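Left gripper opens by itself in the middle of a grasp - error 3422
Skadidum forum > Two-arm systems > Faults and safety

hattori_kitchen_lab
04/12/2019
Hello to all. I write here for the first time, please excuse my English.

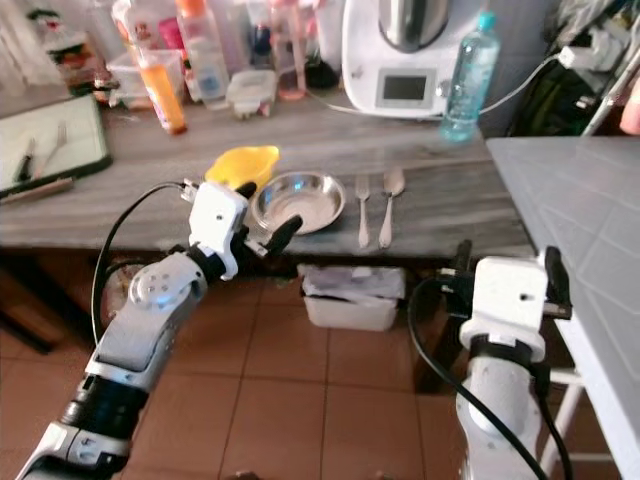

We run a two-arm system in a small test kitchen and the tasks are simple ones: take a bowl, move a bowl, put cutlery beside it. For three weeks everything was good. Then in November the left gripper started to open by itself while it was holding something. It doesn't happen at the start of the grasp. The fingers close, the force value comes up, the arm lifts, and after a few seconds the fingers open fully and the log shows error 3422. The arm itself does not stop. It continues its path with nothing in the hand, and this is what I like the least.

So far we have dropped a steel bowl two times, and one time a glass jar, which broke on the floor tiles. I was standing near and had a small cut on the ankle. It was nothing serious but I have stopped all work with glass since then.

What I have tried:
- new finger pads
- lower grip force, then higher grip force
- restart of the controller (helps for one hour, maybe)
- firmware again from zero, version 448

The right gripper is the same model with the same firmware and never shows this. Has anybody seen it? The manual says only "3422: gripper communication" and then that I must contact the dealer. The dealer is Jemard and I am waiting for their answer.

tiled_floor
Sorry about your ankle. Which way does your cable go at the elbow? We had 3422 many times and it was the cable each time. If it goes up in a loop beside the arm and not close along it, the connector at the gripper gets pulled a little whenever the wrist turns. You will see nothing from outside.

Test: hold the arm still, close the gripper on something soft, and move the cable by hand near the connector. Keep your fingers away from the gripper's fingers, of course.

hattori_kitchen_lab
Thank you. Yes, our cable makes a loop along the side, on both arms. But then why only the left?

tiled_floor
Does the left one do more of the work? Ours did nearly all the reaching, so it wore out first.

hattori_kitchen_lab
It does, yes. The right arm mostly waits in the up position. I will make the test tomorrow.

oldgrease
I don't agree that it is the cable. We have version 448 too and we got 3422 only after we updated to it. Before that, two years without one single case. A bad cable gives you a fault at random moments, also when the gripper is empty. The first post says it opens only when holding. For me that is the firmware: it loses one message, thinks the command has ended, and goes back to its rest position, and the rest position is open.

tiled_floor
The cable is under tension when the arm lifts, and the arm lifts when it is holding. So naturally you see it when holding. And why does it lose the message in the first place?

oldgrease
A message can be lost for many reasons. The question is what the gripper does afterwards. In the older version it stayed closed. I have tested this on the bench by pulling out the plug while it was holding a block of foam. Old version: stays closed. 448: opens after 5 seconds. You can do the same in your lab in ten minutes.

marrow_and_leek
I want to say something about safety, because both of you are talking only about the cause. An arm which continues to move after the gripper reports a communication error is a wrong configuration, whatever the cause is. In the safety page of the controller there is a setting "tool fault reaction". From the factory it is set to "warn". Please put it on "hold position". Then the arm stops where it is and you can go and look.

Also please don't stand inside the reach with bare ankles. I say it with friendship, I have done the same.

oldgrease
"Hold position" is not always better. If the object is already falling, the stopped arm does not help anybody. And if you are pouring something hot you may prefer that it goes back upright.

marrow_and_leek
Nobody should be pouring something hot with a gripper that shows 3422.

oldgrease
OK, that is fair.

lesosent_user
We use the Lesosent adapter plate between wrist and gripper, and with this plate the connector sits a few millimetres lower. It made our loop tighter and we had a similar fault. We changed to a longer cable and it went away. Does the first poster have an adapter plate? If yes, which one?

hattori_kitchen_lab
No adapter plate, the gripper is mounted directly.

I made both tests today. I write the results in order.

Cable test (from tiled_floor): gripper closed on a sponge, arm standing still, I moved the cable near the connector. On the third movement the log showed 3422 and the gripper opened. On the right arm I moved the cable for several minutes and nothing came. So the left cable or the left connector is bad, I think this is now clear.

Unplug test (from oldgrease): right arm, which is healthy, closed on a sponge, plug pulled out. It opened after 5 seconds, exactly as you wrote. I don't have the old version here, so I can't compare.

So it looks to me that you are both correct. The cable makes the error and the firmware makes the opening.

tiled_floor
Good work. Replace the cable and fix it in 2 places, one clip below the elbow and one above. Leave enough length that the elbow can bend fully. Don't pull it tight, I did this once and broke a new cable on the first day.

oldgrease
I still say the firmware is the bigger problem. Cables always become bad some day. A gripper which opens when it loses its cable is not acceptable for me, and Skadidum should at least write it in the release notes. I read them again this morning and there is no word.

marrow_and_leek
Maybe they have changed it on purpose? If somebody's hand is in the gripper and the communication is lost, you want it to open. With the old behaviour the hand stays inside.

oldgrease
Then make it a setting and let the user choose. For a hand at this low force I can pull it out myself. For a jar over somebody's foot I can do nothing.

marrow_and_leek
You can pull it out. A visitor who panics perhaps can't. But a setting, yes, I would sign that.

hattori_kitchen_lab
Small update. Jemard has answered. They send a new cable without cost and they ask for the log files, which I have sent together with a link to this thread. About the opening they wrote that they "will pass it to the manufacturer". No date.

I have put the tool fault reaction on "hold position" on both arms. The first time it worked it gave me a surprise, because the arm stopped over the table and stayed there, and I had forgotten how to release it. (It is the second button in the safety page, and you must confirm it twice.) We continue with plastic things and the steel bowl only, and I have put a line of tape on the floor to show how far the arms can reach.

One more question. While I wait for the cable, is it all right to use the left arm with the gripper empty, only for reaching movements?

tiled_floor
I would do it, slowly.

marrow_and_leek
I would not. Unplug the gripper and use the right one until the new cable is there.

oldgrease
For once I am with marrow_and_leek. Also, if you unplug it with "hold position" active, the controller will refuse to start until you remove the tool from the configuration. It cost me one afternoon.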